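Seam between two wall panels keeps opening up
Home repair > Walls

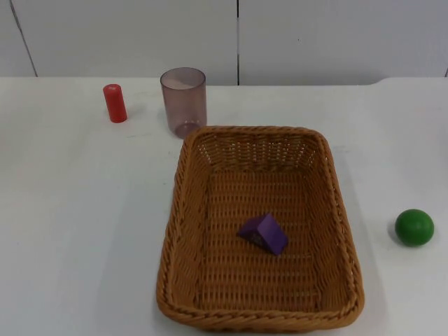

Imcombe, 26th November

Asked by Bok-nam Seo

I have smooth white wall panels behind a work table, and the vertical joint between two of them has gone dark. I filled it last January with Kuritz filler and painted over it. By summer it had cracked the full height. Do I need to take the panels down? A handyman quoted me 559 for that.

2 answers

Chang-ho Jin
Don't take them down yet. Panels move with the heating, and hard filler cracks every time. Scrape it all out, vacuum the joint and run a flexible paintable caulk. If the gap is deep, push in foam backer rod first. Leave it overnight before painting. I did mine for under 40.
Helpful: 12

gough_rd
mine did this too, just put a trim strip over it. check the panels arent loose first tho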